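Does vinegar really set the dye in a new tablecloth?

Selina Lehner
Bought a navy and white cloth from Imhof. My aunt swears by soaking it in vinegar first. Is there anything in it?

Juten
I doubt it. Modern dye is fixed at the mill or it isn't. Cold wash, on its own — done.

Londitz
Always worked for me, 200 ml in the drum.
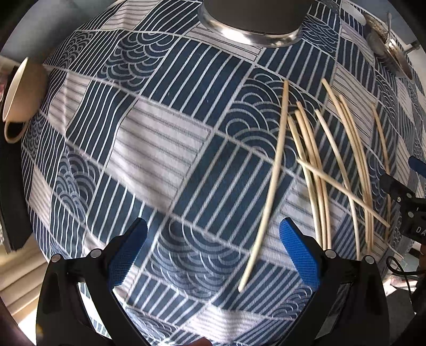
Navy and white print, my own cloth

Juten
Worked compared with what? Did you wash one without?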